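Open day at the Starkgate hall, my impressions
Forum: Meetings and visits

sokley_fan wrote:
In April I visited the open day of the Lorkell team. I write this for the people who asked in the other thread if it is worth the trip. For me it was two hours of train, and I don't regret it.

The demonstration was announced for 80 visitors, but I think we were fewer. First Hélder Sequeira gave a short talk about how they teach the arm to pick up small household things. After this we could walk between the tables and ask questions. I liked very much that they did not hide the work behind a rope.

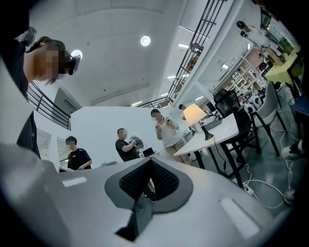
Downstairs in the hall, with the mezzanine on the right.

My only complaint is the sound. The talk was without microphone and from the back I lost every second sentence.

grumbel99 wrote:
I was there in the morning and I was less happy. The Zulu arm did the same cup again and again, and when I asked to try with my own cup they said no. For me this is a show and it says little about the real work.

sokley_fan wrote:
I understand, but they explained it in the talk. They have 200 recorded tries for every object, and your cup is not one of them. I prefer that they say no.

tindra wrote:
Then they should write it on the invitation. "Bring your questions" is what it said, and I also came with an object in my bag. A bit disappointing, but the girl at the entrance was very kind and she gave me the printed notes.

Is the mezzanine open for visitors? I did not dare to go up.

sokley_fan wrote:
I did not ask, sorry. I stayed down the whole time.

grumbel99 wrote:
I went up after the talk and no one stopped me. The stairs are steep, take care if you have bad knees like me.

tindra wrote:
Thank you. Does somebody have page 3 of the notes? Mine has page 2 two times.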